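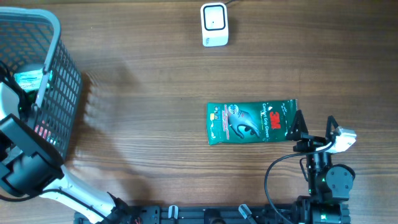 Packet of 3M Comfort Grip Gloves on the packing table, with the supply basket at left.

Board: Workplace Supplies and Storage
Topic: Glove packets at the shared packing table

makpalu (Facilities Coordinator)
Posted Sunday, 9:14 a.m.

Members of the Supplies board are invited to comment on a proposed change to the way work gloves are issued at the Owusu building. At present, sealed packets are kept in the stockroom cabinet and signed out one at a time. Under the proposal, a plastic basket would remain on the packing table and staff would take a packet from it at the start of a shift. The basket under consideration is the grey-blue one with open lattice sides. The monthly order would remain at 100 packets.

Comments are requested on three points: whether the basket should be lidded, whether used gloves may be returned to it, and whether the sign-out sheet should be retained.

Mohammed-Awal Akpalu
Facilities, Owusu building

stockroom_b
Posted Sunday, 9:52 a.m.

The stockroom supports the basket but asks that the sign-out sheet be kept. During the January count, our records and the shelf did not agree, and the difference was traced to packets taken without a signature. Removing the sheet would make that kind of check impossible.

Used gloves should not go back into the same basket under any circumstances.

lineside_kw
Posted Sunday, 10:20 a.m.

I must disagree with the previous post regarding the sheet. The packing team begins work at the same hour, and a line forms at the cabinet every morning. If the same sheet is moved to the table, the line will move with it. A weekly count of the basket would give the stockroom the figure it needs.

On the matter of a lid, I see no benefit. The packets are sealed at both ends.

r_delmont
Posted Sunday, 10:41 a.m.

Could the coordinator confirm whether sizes will be separated? The large print on a packet gives the product name, and the size is easily missed when packets are stacked flat. At the Kanel site we used 2 baskets, one for medium and one for large, each with a card tied to the rim. The lattice made this simple to do.

makpalu (Facilities Coordinator)
Posted Sunday, 11:05 a.m.

Sizes had not been addressed in the proposal. A second basket can be requested from the Merov storage catalog, item 1070, provided it fits on the table without reducing the packing area.

stockroom_b
Posted Sunday, 11:18 a.m.

Please note that the packing area is already in dispute. The table policy states that only items in use may be kept on the surface. A permanent basket would require an amendment to that policy, and a second basket more so. A wall shelf would be preferable.

lineside_kw
Posted Sunday, 11:36 a.m.

A shelf was requested last year and declined. I would not wish to see the gloves delayed for the same reason. One basket with a divider would be acceptable to the packing team.

r_delmont
Posted Sunday, 11:50 a.m.

A divider is a reasonable compromise, although I still prefer separate baskets. Stiff cardboard is sufficient.

makpalu (Facilities Coordinator)
Posted Sunday, 1:30 p.m.

The following will apply on a trial basis. One basket will be placed at the left end of the table, divided by size. Sealed packets only. The packing lead will count the contents weekly and send the figure to the stockroom. The sign-out sheet is suspended for the length of the trial.

stockroom_b
Posted Sunday, 1:47 p.m.

The stockroom's objection to suspending the sheet remains on record. We will supply the count form.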